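The Music Stand

The apartment on Kermani Street came with a marble-patterned table, and I took the place because of it. I'm not proud of that. The bathroom door stuck, the radiator knocked all night, and the rent was 50 dollars more than I'd told my sister I would ever pay. But there was this big square table, white with gray running through it, and I put my hand flat on it and thought, well, I could be a person who lives here.

I was supposed to be practicing. That was the whole idea of moving. I had quit the job at Mornum in January (eleven years of freight invoices, and don't ask me about freight invoices unless you've got an evening free) and I'd told everyone I was going back to the clarinet. People were so nice about it! They said things like "good for you" and "it's never too late," and then they asked when they could come hear me play, and I said soon.

So first I needed a stand. I'd had one in high school, a black iron thing that weighed as much as a dog, and my mother gave it to the church when I left. I went to Havuta, the secondhand store under the bridge, where everything smells like lamp oil and the prices are written on masking tape. They had 7 stands leaning in a corner behind the ironing boards. Six were black. The other one was pink. Well, pink or beige, depending on how close you stood to the window. It folded, it had three skinny legs with black rubber feet, and the tape on it said Jimovel, the maker I guess, and under that the price, and under that the word "works" with a question mark.

I bought it for the question mark, I think. I carried it home on the bus with the legs sticking out of my bag, poking a man in the shin all the way to the river.

The trouble with a folding stand is that it has opinions. The legs go out, then the collar slides down, then you tighten the clamp in the middle, and if you tighten the clamp first you get something like a broken umbrella. I did it wrong on the rug. I did it wrong on the kitchen floor, which slopes. In the end I cleared my cereal bowl and the mail off the table and tried it up there, where at least I could see what the legs were doing without getting down on my knees.

And it stood! It wobbled and thought it over, and then it stood, all the way at the back of the marble. I took two steps away from it like you do with a baby or a cake.

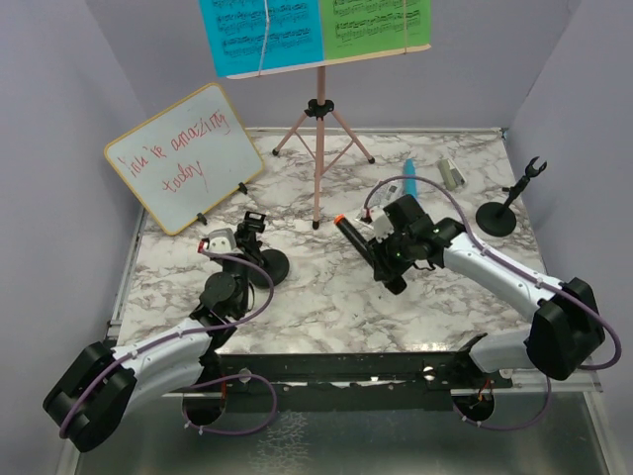

What I Played

Nothing, that first night. I got the clarinet out and put it together and the corks were so dry that the bottom joint squeaked going in. I wet the reed. I put the étude book on the stand, the green one with my teacher's pencil all over it, big angry circles around every breath I took in the wrong place. Then I sat down and read it the way you'd read a letter.

She'd written a date on the last page we ever did together. 9th August, in that backward way she had, day first, with the little th. Below it she had put "again, slower." I had never done it again, slower. I'd gone off to college and then to Mornum and then to twenty other places in my head.

The radiator started up. It has a beat, that radiator, a lousy one, two knocks and a rest and then a third knock when you've stopped waiting for it. I turned the book back to page one and the stand dipped a little under the weight, and I reached across the table and gave the clamp one more quarter turn.

The next night I played a long low G. It sounded like a truck backing up. I played it again and somebody upstairs walked across their floor, stopped, and walked back. I held it for as long as I had air, and then I found a pencil in the silverware drawer and drew a circle around the spot where I'd run out.

My sister called while I was swabbing out the bell. She wanted to know if the new place had any furniture yet.

"There's a table," I said. "And I got a music stand."

"What's on the table?"

"The music stand," I said, and she was quiet for a second, and then she asked what I was going to eat on.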